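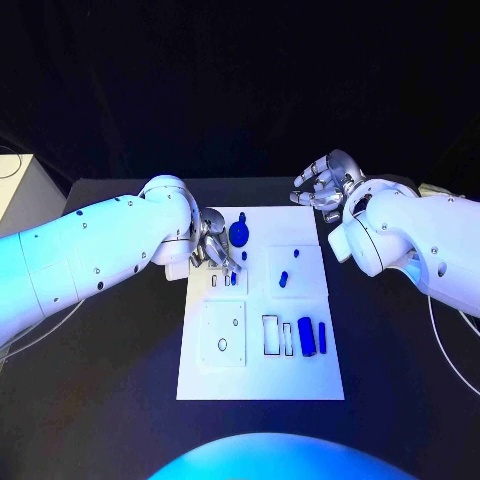
Drahomíra Machala
Community Member, Sports & Streaming board

How do I get our youth league games onto people's TVs?

Hi everybody, I hope this is the right board for it. I help out with a small soccer league here in Dindville, mostly under-12s and under-14s, and for the last two seasons one of the dads has been filming our home games and putting them up as regular web videos. It's been lovely, especially for grandparents who live far away, and the spring final got about 600 views, which is a lot for us!

Now the parents are asking if they can watch on the big TV in the living room, through a game console or a streaming stick, without fiddling with cables. My own son says everybody just uses the console for everything now and I should "make an app," as if I could do that between dinner and laundry. We have a decent camera and a laptop, and the internet at the field is so-so (fine in the morning, pretty bad by noon on a Monday holiday game). Do we need our own app, or is there an easier way? And what about the kids whose parents don't want them shown? Thank you so much in advance – I know this is a lot in one post.

Gerko
Regular

Welcome, and what a nice thing to be doing for those families. I ran the video side for my daughters' club for four seasons, so I'll tell you what we ended up with.

You don't need an app. We had one quoted at 3299 dollars, with a yearly fee on top, and I'm so glad we passed. Put your games on a video site that already has its own app for consoles and streaming sticks, and make one channel for the whole league. Then all the parents have to do is open that app on the TV, sign in, and follow your channel. Write up a half-page of steps with the channel name spelled exactly right and email it out before the season starts, or you'll be answering the same phone call every Saturday (I certainly did).

For the bad internet, I'd record the game on the camera and upload it from home that evening. We tried live for a while and lost the second half of more than one match – the picture would freeze on a corner kick and the grandparents would call in a panic. If you really want live, do only the final, and test from the field the week before at the same time of day.

On permissions, we added a line to the sign-up form and set the videos to unlisted. Unlisted ones won't show up on the channel page, so we sent out a playlist link, and parents saved the playlist to their own accounts and opened it on the TV from there. If even one family said no, we didn't film that team. It was a shame for the others, but people were good about it. Do check your league's own rules too.

Tomaszewski99
New member

just cast it from your phone, works fine at my house

Cleven
Regular

Gerko has it covered. One thing I'd add is to get a tripod that goes up high, eight feet or better. Our early videos were mostly the back of the coach's jacket. Also, put the team names and the age group in every title, so people scrolling with a remote can find the right game.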